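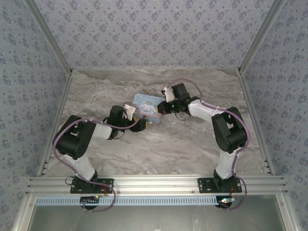
How long does it take a student club to get two arms to work on the same object?

Most of a school year, if the club meets twice a week and starts with people who have never wired a servo. We started in the fall and it was April before both arms could be run through a whole session without somebody reaching for the power switch.

I've been helping out with the Kunmont robotics club since it was just a shelf of parts and a sign-up sheet. We have 13 students this year, split into a hardware group and a software group, though by now most of them have drifted back and forth. A few parents have asked what the two-arm project is, so I'm writing it up.

The task is simple to say. An item is put down on the floor of the box, and the arms have to take hold of it together, turn it over, and set it down again. The one they spend the most time on is a little light blue piece with a cartoon puppy on it. It's small for two grippers, and there isn't much room left once both of them get to it.

Rafia Marwat runs the software group. She is a senior and she writes everything down, so I'm going from her notebook for a lot of this. The first plan was to write out the whole motion by hand, joint by joint. That worked for one arm. With two, every small change on the left side meant redoing the right side, and after a couple of weeks of that the group voted to drop it.

What they do now is record. One student guides the motion for both arms, the software saves the joint positions, and the set of recordings is used to train a small model. The goal for the year was 200 good recordings. A good one means the item got turned over, neither arm hit the other, and the item ended up flat on the floor. They keep the bad ones too, in a separate folder, and label why they were bad. Lachlan McIver came up with the labels, and "elbows" is the most common.

The hardware side had its own troubles. Both arms are bolted to the same aluminum rail along the front, which took three tries to get right. The first spacing was too wide and the grippers couldn't meet properly in the middle. The second was too close and the upper links knocked together on the way in. Every time a base moved, all the old recordings were useless, and we lost up to 70 of them in the last move. There was some bad feeling about that between the groups for a week or so. We have a rule now that nothing on the rail gets loosened without both groups in the room.

Cables were the other thing. The purple ones run the length of each arm, and early on they were left too short. When an arm reached forward the cable pulled tight, the wrist stopped short of where it should be, and the software group spent an entire evening looking for a bug that was a cable. Shona Jardine rerouted both arms herself and left more slack at the joints. It doesn't look especially neat — she would be the first to say so — but we haven't had a connector come out since.

People ask about the wallpaper. The students picked it, the flowers and the marble-pattern floor both. The software group wants to change it next year and train on a few different backgrounds, and the hardware group wants to leave it alone. I'm staying out of it.

As for results, the trained model can do the first part, getting both grippers up to the item, most of the time. Turning it over is still hit or miss. It does better when the item starts out close to square with the rail, and worse when it's tilted. Rafia thinks the recordings have too many tidy starts in them, so for the last few sessions the rule has been to drop the item and leave it however it lands.

If you have a student who might be interested next year, they don't need to know any programming. They do need to be able to stay until 6:30. We could also use a second screwdriver set, metric, and somebody who is good at crimping connectors.

I'll post again after the spring open house. Lachlan wants to run the model live in front of people and I have asked him to have a recording ready to play back as well.

2 comments 13 shares

Contact | © Morven Tennant | Back to top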